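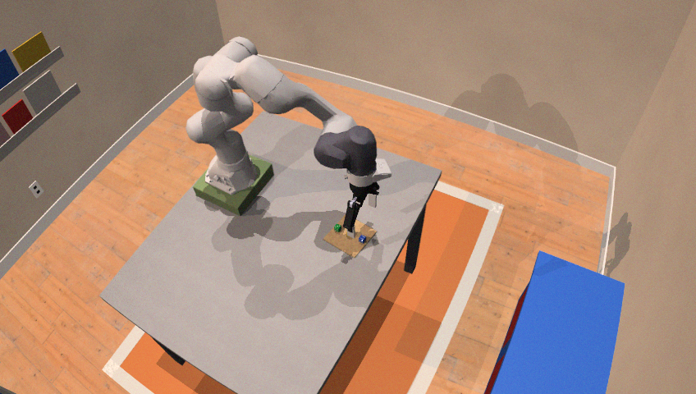

Viorica Oprea reckons you can't learn a language from a book, and she told me so before I'd even got my coat off. I'd only asked how the Thursday group was going! She's been running it in Pristdale for three years now, upstairs at the Penry, and I'd been meaning to go and pester her for ages (my own Romanian stops at please, thank you and a word for plum).

"You learn it from somebody's aunt," she said. "You sit down, she asks why you're not eating, and you have to answer her."

So that's more or less how the evenings go. There's soup, there's bread, and for the first hour English is banned. I asked what happens to complete beginners and she laughed at me. "They point. Then they get fed up with pointing."

She moved here at 21 with hardly any English herself, and her first job was on the till at a garden centre. She could name every shrub in the place before she could ask for a day off. "I knew hydrangea," she told me. "I didn't know Tuesday from Thursday. I turned up on the wrong day twice."

The group has its own newsletter too, called Urna, which goes out to 143 people, and quite a few of them have never been to a single meeting. Viorica doesn't mind a bit. Some are grandchildren who want to follow what's being said at Christmas, and one man writes in every month to argue about spelling – she prints all his letters.

I wondered whether she'd ever thought of teaching it properly, with exams and all that. She pulled a face. "I tried one term. Everybody went quiet. They were so worried about the endings that they forgot to tell me anything."

She's got a word list she hands out, 700 words, mostly food, weather and complaining. I took one home and stuck it on the fridge, and I've got as far as the onions.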